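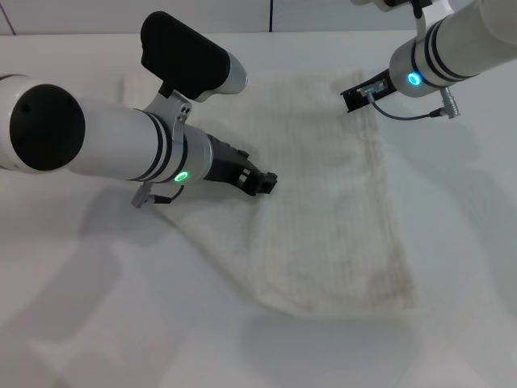 수건은 펼쳐 놓고 나서 개어야 한다

집안일 가운데 수건 개기만큼 대충 하는 일도 드물다. 셔츠는 깃을 맞추고 바지는 솔기를 맞추는데 수건은 건조대에서 걷은 그대로 공중에서 반으로 접고, 다시 반으로 접어 쌓는다. 나도 오래 그렇게 했다. 지금은 수건이야말로 탁자 위에 한 번 펼쳐 놓고 개어야 한다고 생각한다. 시간이 더 걸리고 자리도 차지한다. 그래도 그 편이 낫다.

우리 집 수건은 대부분 와플 조직이다. 처음 산 것은 Rarnovau라는 상표의 큰 목욕 수건으로, 가로 100센티미터에 세로 145센티미터였다. 무게를 달아 보니 531그램이 나왔다. 같은 크기의 두툼한 테리 수건을 쓰다가 바꾼 터라 처음에는 허전했다. 몸에 닿는 느낌이 얇고, 물기를 닦을 때도 누르는 방식을 조금 바꿔야 했다. 한 달쯤 지나니 익숙해졌고 그 뒤로 테리 수건은 손님용으로 두 장만 남겼다.

와플 조직은 잘 마른다. 장마철에 베란다 문을 닫고 널어도 다음 날 저녁이면 걷을 수 있다. 대신 모양이 잘 틀어진다. 탈수가 끝난 직후에는 한쪽으로 오그라들어 있고, 그대로 널면 오그라든 채로 마른다. 골이 있는 천은 어느 방향으로 당겨졌는지 흔적이 남는다. 이런 수건을 공중에서 접으면 네 귀가 맞지 않는다. 맞추려고 당기면 맞은편이 삐져나온다. 그렇게 갠 수건을 선반에 쌓으면 가운데가 불룩해지고, 위에 놓은 것부터 미끄러져 내린다.

탁자에 펼치면 이 문제가 거의 사라진다. 짧은 변을 몸 쪽에 두고 손바닥으로 가운데에서 바깥으로 민다. 우는 자리가 있으면 모서리를 잡고 살짝 당긴다. 다리미는 필요 없다. 골의 방향이 탁자 모서리와 나란해졌을 때 접기 시작하면 된다. 긴 쪽을 삼등분해 접고, 그다음 반으로 접는다. 우리 집 선반은 깊이가 얕아서 이렇게 접어야 문이 닫힌다. 선반이 깊은 집은 처음부터 반으로 접어도 상관없다. 접는 횟수보다는 매번 같은 방식으로 접는 것이 중요하다. 크기가 같으면 쌓았을 때 기울지 않는다.

탁자는 어떤 것이든 괜찮지만 나는 흰 것을 권한다. 처음에는 보기 좋아서 샀고 음식 자국이 잘 보여서 후회했다. 그런데 빨래를 갤 때는 그 점이 쓸모가 있다. 크림색이나 미색 수건은 욕실 조명 아래에서는 다 깨끗해 보인다. 흰 판 위에 놓으면 원래 색과 누렇게 변한 색이 구분되고, 회갈색으로 희미하게 남은 얼룩도 드러난다. 공중에서 접을 때는 이런 얼룩이 안쪽으로 들어가 버린다. 선반에 들어갔다가 나와서 얼굴을 닦으려는 순간에야 보게 되는데, 그때쯤이면 이미 여러 번 세탁과 건조를 거쳐 자리를 잡은 뒤다.

얼룩이 남은 수건을 어떻게 할 것인가에 대해서는 사람마다 생각이 다르다. 내 의견은 얼룩만으로는 버릴 이유가 되지 않는다는 것이다. 세탁을 마친 수건의 희미한 자국은 대개 화장품이나 녹물, 아니면 바닥에 떨어졌을 때 묻은 무언가의 흔적이다. 과탄산소다를 푼 따뜻한 물에 담가 두면 빠지는 것이 있고 빠지지 않는 것이 있다. 나는 두 번까지 해 보고 그래도 남으면 그냥 쓴다. 냄새가 나는 수건은 다르다. 얼룩 없이 깨끗해 보여도 젖었을 때 쉰내가 올라오면 삶아 보고, 그래도 나면 걸레로 돌린다. 사람들은 흔히 반대로 한다. 눈에 보이는 얼룩에는 엄격하고 냄새에는 너그럽다. 수건은 보려고 두는 물건이 아니니 순서가 바뀐 셈이다.

흰색 계열 수건을 고집하는 것에 반대하는 사람도 많다. 때가 잘 탄다는 것이다. 정확히 말하면 때가 잘 보이는 것이고, 짙은 회색 수건에도 때는 똑같이 탄다. 나도 한동안 남색 수건을 썼다. Durnach에서 나온 묶음 제품이었는데 관리가 편하다는 말을 믿고 샀다. 편하기는 했다. 보이지 않으니 신경을 쓰지 않았고, 신경을 쓰지 않으니 삶는 일도 없었다. 거의 4년을 그렇게 쓰다가 욕실 앞에서 발을 닦는 용도로 내렸다. 색이 짙으면 표백도 마음대로 못 한다. 밝은 수건은 손이 더 가지만 손을 댈 방법도 더 많다.

펼쳐서 개는 방법에 대한 가장 흔한 반론은 시간이다. 맞는 말이다. 수건 한 장을 공중에서 접는 것보다 확실히 오래 걸린다. 아이가 있는 집이나 교대 근무를 하는 집에서 수건마다 손바닥으로 밀고 있을 여유가 없다는 것도 안다. 그런 집에는 나도 권하지 않는다. 접지 말고 돌돌 말아서 바구니에 세워 두는 편이 낫다. 마는 것도 좋은 방법이다. 어설프게 네모를 만들려다 무너지는 것보다는 처음부터 마는 쪽이 선반도 사람도 덜 피곤하다. 다만 큰 목욕 수건은 말면 부피가 커져서 웬만한 바구니에는 몇 장 들어가지 않는다.

두 번째 반론은 어차피 금방 다시 펼쳐 쓸 물건이라는 것이다. 이 말에는 동의하지 않는다. 같은 논리라면 이불도 갤 필요가 없고 그릇도 포개 둘 필요가 없다. 수건을 개는 것은 꺼낼 때까지의 보관을 위한 일이다. 선반이 좁은 집일수록 이 차이가 크다. 우리 집은 욕실 장이 하나뿐이라 수건과 휴지와 세제가 같은 칸을 나눠 쓴다. 수건이 고르게 쌓여 있으면 그 옆에 세제 통이 서고, 불룩하게 쌓여 있으면 서지 않는다. 예전에는 세제를 세탁기 위에 올려 두었다가 탈수할 때 떨어뜨린 적이 몇 번 있다.

탁자를 비우는 일이 귀찮다는 반론도 있다. 나는 이쪽이 진짜 이유라고 본다. 수건을 한 장 펼치려면 식탁 위에 있던 우편물과 컵과 약봉지를 치워야 한다. 대부분의 집에서 식탁은 식사 때가 아니면 물건을 얹어 두는 곳이고, 그래서 빨래는 소파나 침대로 간다. 침대 위에서 개는 것은 차선이다. 넓기는 하지만 바닥이 푹신해서 손으로 밀어도 주름이 펴지지 않고 천이 같이 밀린다. 허리도 더 숙여야 한다. 나는 일요일 오전에 식탁을 닦고 물기가 마르면 그 주에 밀린 수건을 한꺼번에 갠다. 식탁은 어차피 닦아야 하니 일이 따로 늘어나지는 않는다. 닦고 바로 올리면 안 된다. 덜 마른 상판에 마른 수건을 놓으면 밑면이 눅눅해지고, 그대로 개어 넣으면 안쪽에서부터 냄새가 난다.

접기 전에 하는 일을 하나 더 적어 둔다. 펼친 상태에서 가장자리를 손가락으로 한 번 훑는 것이다. 와플 수건은 올이 걸리면 고리처럼 빠져나온다. 지퍼가 있는 옷과 같이 빨면 특히 그렇다. 빠져나온 올은 당기지 말고 바짝 잘라야 한다. 당기면 그 줄 전체가 조여서 천이 운다. 박음질이 풀린 곳은 그날 꿰매지 않으면 다음 세탁 때 두 배로 풀린다. 나는 가위와 흰 실을 식탁 서랍에 넣어 두었다. 바느질 솜씨는 없다. 수건 테두리는 못 꿰매도 쓰는 데 지장이 없다.

섬유유연제는 쓰지 않는다. 와플이든 테리든 유연제를 오래 쓰면 물을 덜 먹는다. 뻣뻣한 것이 싫으면 널기 전에 양 끝을 잡고 세게 몇 번 터는 것으로 충분하다. 이때 모양도 어느 정도 잡히니 나중에 탁자에서 할 일이 줄어든다. 건조기를 쓰는 집은 다 마르기 조금 전에 꺼내서 털고 건조대에 마저 말리면 수축이 덜하다. 귀찮으면 여름에만 해도 된다.

살림을 다룬 글에는 수건을 몇 장 가져야 하는지, 몇 년마다 바꿔야 하는지가 자주 나온다. 나는 그런 숫자를 잘 믿지 않는다. 세탁 횟수도 다르고 물도 다르고 쓰는 사람도 다르다. 바꿀 때가 되었는지는 한 장씩 펼쳐 보면 안다. 얇아진 곳은 탁자에 대고 밀 때 손에 느껴지고, 골이 죽어서 평평해진 자리는 빛에 비스듬히 보면 보인다. 그런 것이 나오면 따로 빼서 반으로 자른다. 한쪽은 창틀을 닦고 한쪽은 싱크대 아래에 둔다. 다음 주에 자를 것도 한 장 골라 두었는데, 테두리가 아직 멀쩡해서 한 번 더 빨아 보고 정할 생각이다.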